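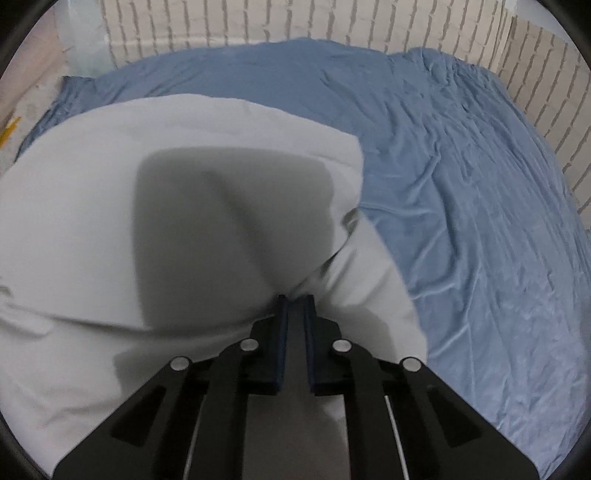 The first thing anyone selling a laundry-handling cell will tell you is that it looks after itself. I've spent enough time beside the one at Irville to doubt it. The sales talk is all software and cycle rates, and the upkeep comes down to a pair of jaws and the pins they swing on. Watch a gripper like this meet a big, puffy piece of white cloth and you see the trouble. The fabric gathers at the tips and throws a long crease off to one side, and everything depends on two thin strips of navy-blue pad facing each other across a narrow gap. Four silver pivot pins hold the linkages. None of those parts made it into the brochure.

Parovitz, the integrator, set up the Irville cell in May. The commissioning plan allowed one morning for gripper alignment. It took the better part of a week, most of it spent on the gap between the pads. Set it too wide and thin sheets slide out. Set it too tight and the jaws fight each other, the pins wear on one side, and you get to do the job again sooner. The written procedure gives a single value and no tolerance. The crew now uses a feeler gauge and a strip of old pillowcase, and they trust the pillowcase more.

Then there are the pads. Hurnau, which supplies them, rates a set for 1,000 hours. Irville changes them at 400, and the log shows a few that didn't last 200. Hurnau's answer is that lint and detergent residue void the rating. I'd find that easier to accept if the pads were sold for some other kind of work.

Changing a set is simple enough. Lock out the cell, back off the screws, peel the old strips, wipe the faces with alcohol and let them dry. Press the new pads on from the base up so no air gets trapped at the tip. Before powering up, work the linkage by hand and feel for a catch at each pin. That last step isn't in the manual either. It was added after an inner pin seized and bent the arm next to it, and the replacement cost $700 before shipping.

Clegg, the linen service that owns the plant, still calls the cell a success, and it may be one. It does pick up cloth, hour after hour, and people on that line no longer spend a shift bent over a cart. But the savings figure I was shown left out pads, pins and the labor to fit them. When I asked for a version with those included, I was told it was being prepared. I asked again in the fall and got the same reply.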